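FOR IMMEDIATE RELEASE

Lonberg Retires the Reply-All

Town's largest paper merchant moves 1137 employees to a single daily bulletin and reports that the building is still standing

ZERILBRIDGE, June 29, 2021 – Lonberg, the paper and packaging merchant, today announced that it has switched off the reply-all button for every employee at its Zerilbridge headquarters and both of its warehouses. Company news, lost umbrellas and opinions about the parking lot will now travel in one daily bulletin, sent at 2 in the afternoon, when people are sleepy and less likely to argue.

The change follows a spring in which a message with the subject line "Whose soup?" was sent to the whole company and drew more than 300 responses. A number of these asked to be taken off the list. Others asked the first group to stop replying to everyone, and did so by replying to everyone. The soup was lentil. Its owner has never come forward, and the company considers the matter closed.

"We sell paper for a living, so I take a certain professional interest in people sending each other fewer emails," said Dorota Grabowska, managing director of Lonberg. "But I also opened my inbox after a long weekend and found a birthday cake discussion that had split into two camps and a splinter group. I had a supplier contract in there somewhere. I found it under the carrot cake people."

The new bulletin is called the Clisis. The name was chosen by staff ballot and means nothing in any language the company has been able to check. It beat "The Daily Ream" by 31 votes, a result that management has accepted with good grace and some private grief.

Under the new arrangement, anyone at Lonberg may submit an item to the Clisis before noon. Items run to a maximum of three sentences. A fourth sentence is removed by the editor, who doesn't say which one it was. Urgent matters, such as a burst pipe or a truck parked across the loading bay, still go out at once by text message from the front desk. Cake is not an urgent matter. This was raised at the staff meeting, discussed at length, and put in writing.

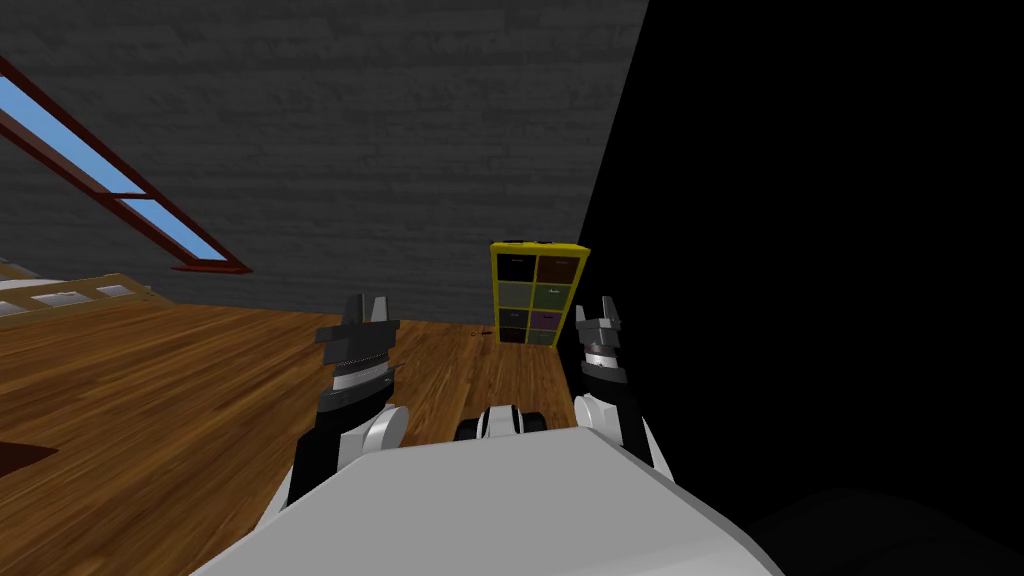

Editing duties rotate by department and last a month at a time. Accounts went first and produced a bulletin of great accuracy, with every item numbered and a correction to the previous day's lunch menu. Sales has the job now. Readers have noticed more exclamation points, along with a daily forecast that has so far called for sunshine whatever was going on outside. The warehouse teams take over in October and have promised to keep things brief. Their sample issue read, in full, "Nothing happened. Forklift two is fine."

The software behind the bulletin was set up by Mazurek, a small office systems firm three doors down the street from Lonberg. Mazurek was asked to remove one button. It returned with a proposal for a complete communications platform, including a mood dashboard and a points system for helpful colleagues. Lonberg thanked the firm warmly and asked it to remove one button.

"They were very decent about it," said Grabowska. "I think they had already made the badges."

Early results are encouraging, if you are the sort of person who is encouraged by quiet. Department heads say they now reach the bottom of their inboxes before lunch, and one described the experience as "a bit lonely." The customer service desk says it is answering letters and calls from customers sooner, having discovered that a good many of them had been waiting politely beneath a thread about the thermostat. The thermostat remains at its usual setting. A short item on the subject appears in the Clisis most days, from a different person each time, and is printed without comment.

Some employees have found the adjustment hard. In the first week the front desk received several handwritten notes reading "Agreed" and one reading "Thanks all," left by persons unknown. A corkboard has since been put up beside the second-floor copier for anyone who needs to agree with something in public. It filled up by the following morning and has been replaced with a larger one. Lonberg notes with satisfaction that the corkboard uses paper.

Customers will see little difference. Orders, invoices and delivery notices are sent as before, and account managers can be reached at their usual addresses. Customers who were copied by accident on the soup correspondence may delete it. Those who sent recipes are thanked for their kindness, and the recipes have been collected in a folder at reception, where visitors are welcome to read them while they wait.

Lonberg plans to review the arrangement after the warehouse teams have had their turn. Staff will be asked whether they want to keep the Clisis, change it, or go back to the old way of doing things. Replies will be collected on slips of paper and dropped in a box. The slips will be cut from the company's own cream stock, the heavy one, which Sales would like it known is available for immediate delivery and comes in four other shades.

About Lonberg

Lonberg supplies printing paper, cartons, envelopes and packing materials to shops, schools and offices in and beyond Zerilbridge. It has been in the same building since it opened, apart from a short period when the roof was being fixed and everyone worked from the envelope warehouse. The company is privately owned and takes its coffee seriously.

Media Contact

Press inquiries should be addressed to the office of Dorota Grabowska, Lonberg, Zerilbridge. Inquiries by letter are answered first. Reporters writing by email are kindly asked to write to one person at a time.

Back issues of the Clisis can be had on request, with the thermostat items left in.

###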